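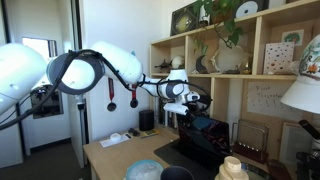 My granddaughter asked me what a blurb is, and I told her it was the part of a book that tries to sell you the book, writes Krishnan. Is that right?

It is close. A blurb is the short text on the back cover of a novel, or on the inside flap if the book has a paper jacket. It is usually written by the publisher. The author may be asked to check it.

What goes in a blurb

A blurb names the main character and says where the story starts. Then it describes one problem. Most blurbs stop before the problem is solved. Many end with a question, such as "Will Mina find the key?"

A blurb is different from a summary. A summary tells the whole plot, including the ending. A book report often contains a summary.

How long it is

The back cover also has to hold the price and the barcode. Pelberg, which publishes stories for readers aged eight to twelve, allows 2 paragraphs. One of its December books, The Lustell Lamp, has 27 chapters and 2,000 sentences. Its blurb has four sentences.

Words to know

Plot: the events of a story, in order.
Spoiler: a detail that gives away something later in the plot.
Quote: a few words of praise from a reviewer, often printed above the blurb.

Try it

Choose a novel you have finished. Write a blurb for it in 40 words or fewer. Leave out everything that happens in the second half. Read it to someone who does not know the book and ask what they think the story is about.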